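Why Do TV Shows Come in Seasons?

September 2021

You finish the last episode of a show you like, and then you find out there won't be any more for a year. Why does it take so long? And why is it called a season when it has nothing to do with winter or summer?

Where the word comes from

Before streaming, people watched shows when a TV channel put them on. In the United States, new shows usually started in the fall and ran until spring. That part of the year was called the TV season. In summer, channels often showed old episodes again. These were called reruns.

After a while, people began using the word for the episodes themselves. Season 1 is the first group of episodes, season 2 is the next group, and so on. In Britain, a group of episodes is usually called a series.

How many episodes are in a season?

There is no rule. Some seasons have six episodes and some have more than 20. Take the adventure show Prunerholm, on the streaming service Tesley. It has 34 episodes so far. The first season had 12, the second had 12, and the third had 10.

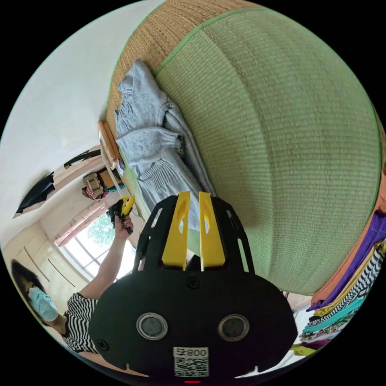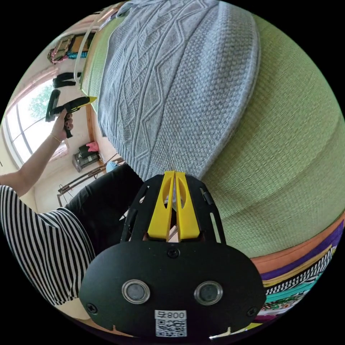
Hand-held gripper, black with two yellow fingers.

What happens between seasons?

First, someone has to decide to make more. This is called renewing a show. The company looks at how many people watched, how many of them got to the end, and how much the show costs. If it decides to stop, the show is canceled.

Next come the writers. They work together in a writers' room and plan the whole story before they write each script. A script has everything the characters say and most of what they do.

Then the crew gets ready to film. They build sets, make costumes and find places to shoot. A big show can have 400 people working on it. Filming one episode can take two weeks, and the scenes are often filmed out of order. If three scenes happen in the same kitchen, they may all be filmed on the same day.

After filming, editors choose the best parts and put them in order. Other people add music, sounds and special effects. A dragon that is on screen for a few seconds can take months to make.

All at once or one a week?

Some services put out a whole season on the same day. Others put out one episode a week. The third season of Prunerholm did a bit of both – two episodes came out together in July, and the rest came one at a time.

Words to know

Renew: to decide to make more of a show.
Cancel: to stop making a show.
Rerun: an episode shown again.
Script: the written words and actions for an episode.
Finale: the last episode of a season or a show.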